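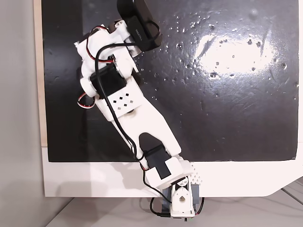
机械臂每次通电后，为什么要先回零位，再执行动作程序？

控制程序里的每一个角度都是从零位算起的。零位如果偏了两度，后面所有动作都会跟着偏，离底座越远，末端的误差越大。先回零位，程序与机构才有同一个起点。

第四章　从单个关节到整条手臂

前三章里，我们让一个舵机转到指定角度，又用两个舵机搭了一个平面连杆。本章开始装配和调试课程用的小型机械臂。它的结构件由3D打印制成，关节由舵机驱动，从底座往上依次是肩部、上臂、肘部和腕部，最前面是末端执行器。各校打印机不同，零件尺寸会有细小差别，装配前请先用卡尺量一遍轴孔。

本章的任务来自Allska机器人社团的年度项目。社团的同学要在11月的校际展示前做出一条能重复到达同一位置的机械臂。第一版由Dineo Sibiya负责结构，Kha Ông负责控制程序。两人的工作记录保留在本章各节的“项目笔记”栏中，包括走过的弯路，阅读时不必照搬他们的顺序。

学完本章，你应当能够：

说出机械臂各关节的转动范围，并画出它在平面上的工作区域；
为每个舵机标定零位，把标定值写进配置文件；
按关节角度计算末端位置，再用直尺测量加以核对；
整理线缆，使手臂在整个行程内不拉扯、不缠绕。

4.1　零位与正方向

零位是人为规定的。本书规定：上臂与底座前缘垂直时，肩关节为零度；前臂与上臂成一条直线时，肘关节为零度；腕关节与前臂对齐时为零度。从上方俯视，逆时针转动为正，顺时针转动为负。

舵机自身也有一个中间位置，对一般的180度舵机来说，就是指令值90对应的位置。装舵盘时，应先给舵机通电，发送指令90，等它停稳后再把舵盘压上输出轴。舵盘与输出轴靠细齿咬合，齿与齿之间有固定间隔，很难正好对准，剩下的几度偏差由程序补偿。这个补偿值称为零位偏移，每个关节各有一个。

更换舵机或拆过舵盘之后，原来的偏移值作废，必须重新标定。社团第一次联调时，肘关节换了新舵机，配置文件却沿用旧值，手臂每次都停在目标点的同一侧。Kha Ông检查了一下午的计算公式，最后在配置文件里找到了原因。

4.2　上臂长度与末端误差

设上臂转轴到末端的距离为300毫米。肩关节偏差一度时，末端横向偏移可按弧长估算：

300 × π ÷ 180 ≈ 5.2（毫米）

同样是一度，如果偏差出在离末端较近的腕关节，影响就小得多。因此标定应从肩部做起，逐节向外。顺序颠倒时，外侧关节会把内侧的误差一并“吸收”进去，换一个姿态就会露出来。

4.3　走线

线缆问题在静止时不容易发现。手臂转到行程两端，线才会绷紧或被支架夹住。走线时请注意以下几点。

线缆沿连杆一侧固定，经过关节处留出弧形余量，余量的大小以关节转到极限位置时线不绷直为准。扎带不要收得太紧，以免压伤绝缘层。舵机引线的颜色因厂家而异，接线前查对说明书，不要只凭颜色判断电源与地。

每固定好一段，先断电，用手缓慢推动该关节走完全程，再通电以低速重复一次。断电推动时不可用力过猛，小型舵机的齿轮容易打齿。

项目笔记（2025年1月11日，Dineo Sibiya）

肩部重新装好，零位偏移改为负三度。连续运行30次，末端落点都在纸上画的圆内。第14次之后肘部舵机发热，停了一会儿再继续。下次先把腕部的线重新固定，再测带负载的情况。

思考与准备

一、在纸上画出本组机械臂的俯视简图，标明各关节的零位和正方向。

二、测量相邻转轴之间的距离，每段量三次，取平均值，填入附录中的尺寸表。

三、如果肩关节只能在负90度到90度之间转动，末端有哪些位置到不了？先画图，再到4.4节中核对。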